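휴대폰 거치대는 왜 안 넘어질까?

책상 위에 휴대폰을 그냥 세워 본 적 있나요? 한번 해 보세요! (푹신한 방석이나 이불 위에서요. 딱딱한 바닥에서 하다가 화면에 금이 가면 정말 속상하니까요.) 손을 살짝 떼면 휴대폰은 대부분 휘청하다가 툭 쓰러져요. 그런데 거치대에 올려놓으면 어떤가요? 영상을 한 편 다 볼 때까지 얌전히 서 있지요. 전기를 꽂은 것도 아니고 풀로 붙인 것도 아닌데 말이에요. 오늘은 이 작은 물건 속에 숨은 과학을 함께 파헤쳐 봐요!

무게중심을 찾아라

모든 물건에는 '무게중심'이라는 점이 있어요. 물건의 무게가 그 한 점에 전부 모여 있다고 생각해도 되는 곳이에요. 자를 손가락 하나에 올려서 균형을 잡아 볼까요? 자가 기울지 않고 딱 멈추는 자리, 그 자리에 자의 무게중심이 있어요. 보통은 한가운데쯤이지만, 자의 한쪽 끝에 지우개를 붙이면 무게중심이 지우개 쪽으로 슬금슬금 옮겨 가요. 정말인지 꼭 해 보세요!

휴대폰도 마찬가지예요. 넓적하고 얇은 휴대폰을 세우면 무게중심은 꽤 높은 곳에 있는데, 바닥에 닿는 부분은 아주 좁아요. 높은 무게중심에 좁은 바닥이라니, 넘어지기 딱 좋은 모양이지요. 외줄 위에 선 사람을 떠올려 보세요. 조금만 기울어도 무게중심이 발 바깥으로 나가 버려요.

물건이 서 있으려면 지켜야 할 규칙이 있어요. 무게중심에서 아래로 똑바로 선을 그었을 때, 그 선이 받침 안쪽에 떨어져야 해요. 선이 받침 밖으로 나가는 순간, 꽈당! 이 규칙은 연필에도, 의자에도, 여러분에게도 똑같이 통해요. 벽에 등과 발뒤꿈치를 딱 붙이고 서서 허리를 숙여 발끝을 잡아 보세요. 어라, 몸이 앞으로 쏠리지요? 평소에는 엉덩이를 뒤로 빼서 균형을 잡는데, 벽이 있으면 엉덩이가 뒤로 갈 수 없거든요. (앞에 방석을 깔아 두는 것, 잊지 마세요.)

넓은 발을 가진 거치대

그래서 거치대를 만드는 사람들은 받침을 아주 꼼꼼하게 생각해요. 받침이 넓으면 무게중심에서 내려온 선이 웬만해서는 밖으로 나가지 않아요. 오리나 코끼리의 발을 생각해 보세요. 발레리나가 발끝으로 서 있을 때보다 두 발을 쫙 벌리고 섰을 때 훨씬 든든한 것도 같은 까닭이에요.

받침을 무겁게 만드는 방법도 있어요. 아래쪽이 무거우면 거치대와 휴대폰을 합친 무게중심이 아래로 쑥 내려와요. 무게중심이 낮은 물건은 툭 건드려도 잘 넘어지지 않아요. 오뚝이 알지요? 아무리 밀어도 다시 일어나는 오뚝이는 아랫부분에 무거운 것이 들어 있어요. 거치대는 오뚝이의 사촌쯤 되는 셈이에요!

왜 동그란 받침이 많을까?

가게나 친구 집에서 거치대를 만나면 받침 모양을 살펴보세요. 네모난 것도 있지만 동그란 것도 참 많아요. 동그라미는 가운데에서 가장자리까지의 거리가 어느 쪽이나 똑같아요. 앞으로 밀든 옆으로 밀든 버티는 힘이 고르다는 뜻이에요.

네모는 조금 달라요. 모서리 쪽으로는 멀리 뻗어 있어서 잘 버티지만, 변 쪽으로는 가운데에서 거리가 더 짧아요. 길쭉한 네모라면 차이가 더 커지고요. 종이에 동그라미와 네모를 그린 다음 가운데에서 가장자리까지 자로 재어 보면 금방 알 수 있어요.

접히는 비밀, 경첩

거치대 중에는 반으로 착 접히는 것이 있어요. 접히는 자리에 들어가는 부품을 '경첩'이라고 해요. 이름은 낯설어도 여러분은 날마다 경첩을 만나고 있어요. 방문을 열어 보세요. 문과 문틀 사이에 달린 쇠붙이, 그게 바로 경첩이에요! 안경다리에도 있고, 피아노 뚜껑에도 있어요.

그런데 문에 달린 경첩과 거치대에 달린 경첩은 하는 일이 조금 달라요. 문은 살짝만 밀어도 스르륵 움직여야 편하지요. 거치대가 그러면 어떻게 될까요? 휴대폰을 올리자마자 판이 뒤로 벌렁 누워 버릴 거예요. 그래서 거치대의 경첩은 조금 뻑뻑하게 만들어요. 두 부품이 서로 꽉 눌려 있어서 움직이기 싫어하는 힘, 바로 '마찰력'이 생기는 거예요. 손으로 힘을 주면 움직이고, 휴대폰의 무게쯤은 거뜬히 버텨요. 딱 그 중간을 맞추는 일이 꽤 어렵답니다.

기울기에도 이유가 있어요

휴대폰을 받치는 판은 보통 뒤로 비스듬히 기울어 있어요. 살짝 기댄 휴대폰은 판에 무게를 나누어 맡기거든요. 여러분이 의자 등받이에 등을 기대는 것과 비슷해요. 하지만 너무 많이 눕히면 무게중심이 뒤로 가서 거치대째 넘어질 수도 있어요. 또 판 아래쪽에는 작은 턱이 있는 것이 많아요. 이 턱이 없으면 휴대폰이 미끄럼틀을 타듯 주르륵 내려가 버려요!

판에 구멍이 뚫려 있는 거치대도 있어요. 구멍은 여러 가지로 쓸모가 있어요. 재료를 덜 써서 판이 가벼워지기도 하고, 모양에 따라서는 충전하는 줄을 지나가게 할 수도 있어요. 판이 가벼워지면 무게중심은 어디로 갈까요? 맞아요, 아래로 내려가요. 구멍 하나도 균형을 도와줄 수 있다니 멋지지 않나요?

내 손으로 만드는 종이 거치대

이제 직접 만들어 볼 차례예요! 준비물은 두꺼운 종이(과자 상자도 좋아요), 가위, 자, 테이프, 그리고 동전 몇 개예요.

먼저 종이를 길게 잘라 세모 기둥 모양으로 접어요. 끝과 끝이 만나는 곳은 테이프로 단단히 붙여요. 앞쪽 바닥에는 종이를 조금 남겨서 위로 꺾어 올려 턱을 만들어요. 이제 휴대폰 대신 얇은 공책이나 수첩을 올려 보세요. 잘 서 있나요?

넘어졌다면 더 좋아요, 실험거리가 생겼으니까요! 받침을 앞뒤로 더 길게 만들어 보고, 그래도 흔들리면 동전을 바닥에 붙여 보세요. 동전을 앞에 붙일 때와 뒤에 붙일 때 어떻게 달라지는지도 꼭 비교해 봐요. 종이를 두 겹으로 하면 접힌 자리가 더 튼튼해져요. 여러 번 고친 다음에 어른과 함께 진짜 휴대폰을 올려 보세요.

더 생각해 볼까요?

키가 큰 스탠드 조명은 왜 받침이 무거울까요? 버스가 흔들릴 때 다리를 벌리고 서면 왜 덜 휘청거릴까요? 경주용 자동차는 왜 납작할까요? 세 가지 모두 오늘 배운 무게중심으로 풀 수 있어요. 집 안을 돌아다니며 넘어지지 않으려고 애쓰는 물건을 찾아 공책에 그려 보세요. 그림에 무게중심이 있을 것 같은 자리를 점으로 콕 찍고, 아래로 선도 쭉 그어 보고요!

글: 모겐스 케틸손

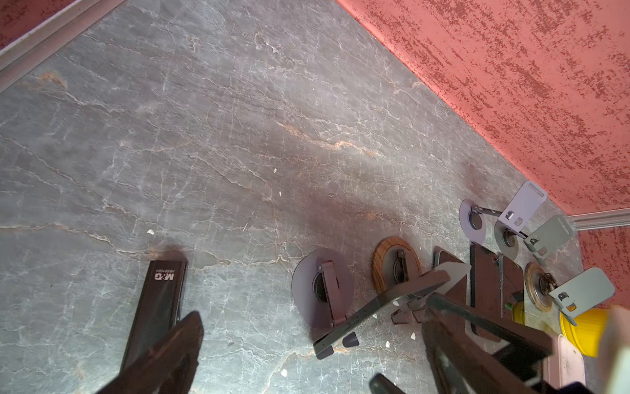

받침이 동그란 여러 가지 휴대폰 거치대와 휴대폰들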